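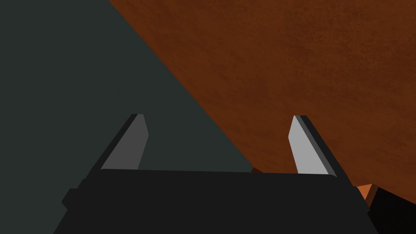
3. Choosing a place for the dehumidifier

The Vuvero dehumidifier draws air in through the back panel and blows it out through the top, so it needs open space on both sides before anything else is considered. Walls with a textured surface, reddish-brown or any other color, hold dust, and that dust ends up in the filter. Brush the wall down before you move the unit into place.

3.1 Positioning the unit

1. Pick a level spot on a hard floor. If the room is carpeted, put a flat board under the casters.

2. Leave 200 mm between the back panel and the wall. Leave the same distance on the side with the tank door, or you will not be able to pull the tank out straight.

3. Keep curtains and hanging clothes away from the top outlet.

4. Lock both front casters by pressing the tabs down with your foot.

CAUTION: Do not lay the unit on its side, even to get it through a door. If it has been tipped over, stand it upright and wait 3 hours before plugging it in.

3.2 Rooms with a desk or computer

The outlet air is warmer than the room and very dry. Do not aim it at electronics, paper or wooden furniture. A desk set against the back wall with an open laptop on it is a common arrangement, and in that case the unit should go on the opposite side of the room with its louver turned away from the desk.

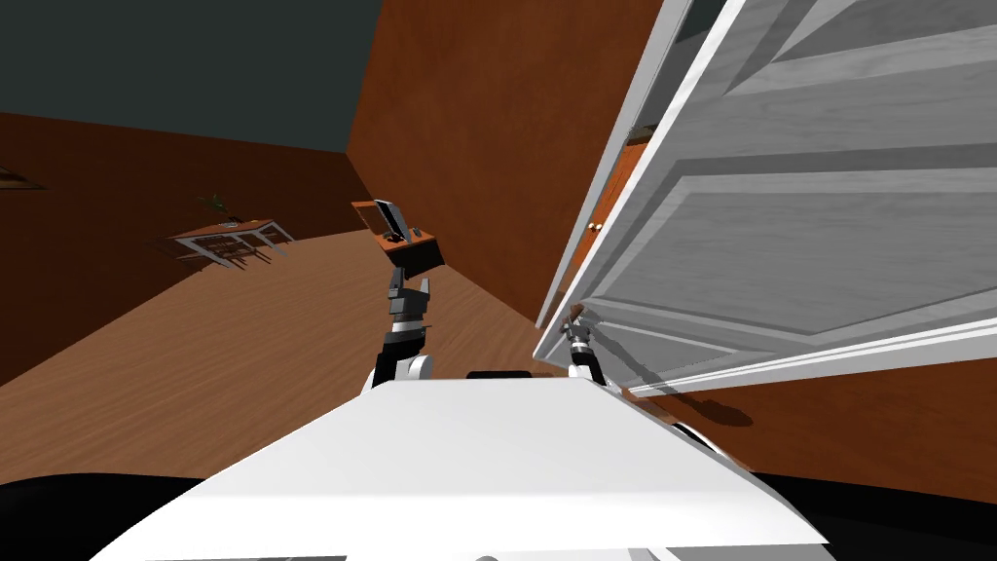
3.3 Connecting the drain hose

You can empty the tank by hand or fit the hose supplied in the accessory bag. The hose drains by gravity only – it will not lift water into a sink.

1. Switch the unit off and unplug it.

2. Remove the tank and snap out the round cover behind it.

3. Push the hose onto the spout until it meets the collar. Tighten the clamp by hand.

4. Run the other end to a floor drain. The hose must slope down the whole way, with no loops.

5. Put the tank back. The unit will not start without it, even when the hose is in use.

Note: Check the hose again after 2 days of running. New hoses soften a little and the clamp may need another turn.

3.4 First start

Plug the unit directly into a wall outlet. Extension cords are not covered by the warranty. Press POWER, then set the target humidity with the arrow keys. The fan starts first and the compressor follows after a short delay. If the display shows code 61, the tank is not seated. Pull it out, check that the float moves freely, and slide it back in until it clicks.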